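Search tips, tools, rooms
Go

Setting up a sweeping bench for a two-finger arm

I love this job. A dustpan and a hand brush are the cheapest tools in the shop, and they'll teach you more about looking after a gripper than any manual will. We run our small cell at the Urulthorpe workshop with a Mallico arm and a plain pale tabletop, and these are the habits that stuck.

Wipe the finger pads first. Grease from your hands gets into the ridges, and then a smooth plastic handle starts to turn in the grip. Warm water with a drop of dish soap on a rag does fine. Go along the ridges and then across them, and let the pads dry with the fingers wide open.

Next, the rack. Anything that holds your tools has to come back to the same spot every time, so tape it down! Clear tape is okay for a trial run, but press the edges flat and change it when they start to lift. We swap ours every 2 weeks, more often in April when the dust is bad.

Then check the squeeze. Start low and go up one step at a time until the handle stops slipping when you tug it. On our Bustel controller that came out at step 6 for the brush and 3 for the dustpan (yours will be different, so do the tug).

Keep the test mess small and dark so it shows up on the table. Dry beans, pellets, whatever you have.

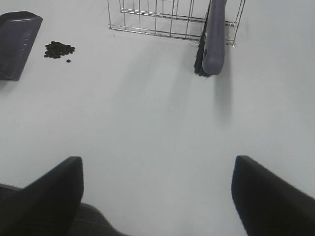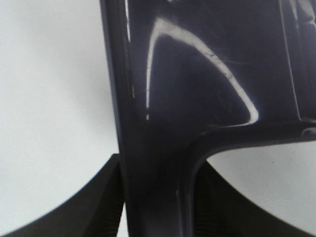 Scuffs on glossy plastic are no trouble.
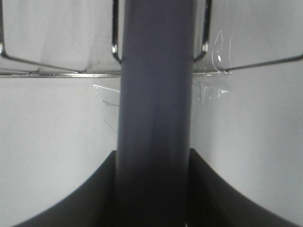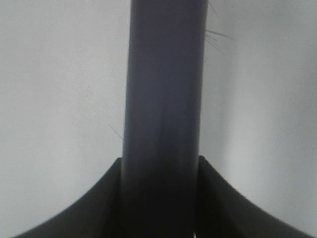
How often should the wrist camera be cleaned?

Once a day if you're sweeping, before the first run. Use a dry lens cloth, and blow the grit off first so you don't grind it in. If the view still looks milky, breathe on the glass lightly and wipe again. Skip window cleaner; it left streaks on ours that took 11 wipes to get off.

A few more things I'd do again:

Trim loose bristles with nail scissors. Strays work their way down into the finger slides, and picking them out with tweezers is a slow evening.

Mark the home position of every tool with a pencil tick on the table. Pencil rubs off with an eraser when you change the layout, and you will change the layout!

Power down before you reach between the fingers, every time, even for one pellet.

More from the bench
Chien cable clips: where to put them
Getting old tape glue off a tabletop
Quieting a rattly wire rack
Washing hand brushes without bending the bristles

Contact | Copyright Urulthorpe Bench Notes | Back to top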